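Come compare grippers with us (in simulation, from your own couch)

Hi! I'm Elisa Gentile and I run the manipulation group at Plusholm. We've got a simulated arm, a countertop full of odd objects and a long list of grasps that still need a patient human behind them. So I'm looking for 15 people who'd like to drive the thing and tell us what they think.

You'll use two controllers, Clorka and Plukia, on the same tasks. One is a handheld and the other runs off your keyboard, and I'm not saying which I like better! You get a wrist view to work from, with the fingers reaching up into it, and most people need a few tries before they trust it.

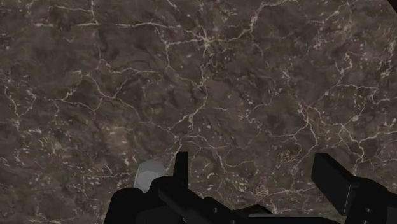 What you'd be doing

Mostly picking things up. Small white containers, a little lidded pitcher, a glass bottle if you're feeling brave. You line up the black two-finger gripper, grasp, lift, set it down again, then fill in a short form. Each session is 38 minutes, and we ask for two of them. 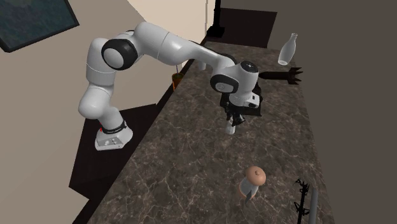
WHO CAN APPLY

Anyone over 18 with a decent laptop and a steady internet connection. Gamers, knitters, retired machinists, all welcome (no robot experience needed, though if you have some, please mention it so I can sort the groups evenly). The layout changes between runs, so you might get a ribbed tumbler near the front and a model helicopter at the back, and you'll have to think about where the elbow goes as well as the fingers.
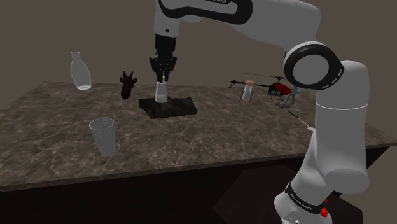
Gripper over the white container, side view of the arm.

Pay is a gift card after your second session. Write to me through the Plusholm contact page with "Ó Dálaigh study" in the subject line and tell me which hours suit you. Applications close 2021-08-01, and I'll send the results to everybody who took part in October.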